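Lists > Kitchen and Table > Threads > Rings on the table, and what to do about them

Date: 2026-09-16
Subject: Re: Rings on the table, and what to do about them

On the list someone wrote:
> We inherited my aunt's dining table in April and the top already has
> two white rings from hot mugs. I've read mayonnaise, toothpaste, an
> iron over a tea towel... Which of these is safe? And do coasters
> really help or do people just forget to use them?

Hello all, and welcome to our new member with the table!

I've been living with old furniture for a long time now, and I have made every mistake you can make with a mug of tea, so please take comfort. White rings are the good kind. They usually mean the moisture has only gone into the finish, and very often they can be coaxed out. Dark rings have gone down into the wood and are a bigger job, and I'd want somebody who knows what they're doing to look at those.

I would leave the toothpaste in the bathroom. It's an abrasive, and on an old finish you can end up with a dull patch that bothers you more than the ring did. Mayonnaise is gentler - leave a dab on for an hour or so, wipe it off, and see. The iron does work, but keep it low and dry, put a folded cotton cloth underneath, and lift it every few seconds. Try it somewhere out of sight first, please!

As for coasters, yes, they help, but only if they live on the table. Ours sat in a drawer for years (a lovely set from Plakuvus, 50 dollars, which I thought was a fortune) and of course we never opened the drawer.

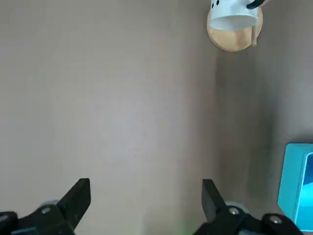 Round wooden disc, with a cup on it.

I like plain wood for everyday. Cork is kinder under a cold glass in summer, when everything drips, and felt on the underside is worth having if your top scratches easily. Slate looks handsome but I gave mine away after it left a mark on the sideboard in Sostden that I'm still cross about.

One more thing - once the rings are out, give it a thin coat of paste wax and let it sit before you buff. Two thin coats are better than one thick one. Do write back and tell us how the mayonnaise went.

Warmly, from Drekidberg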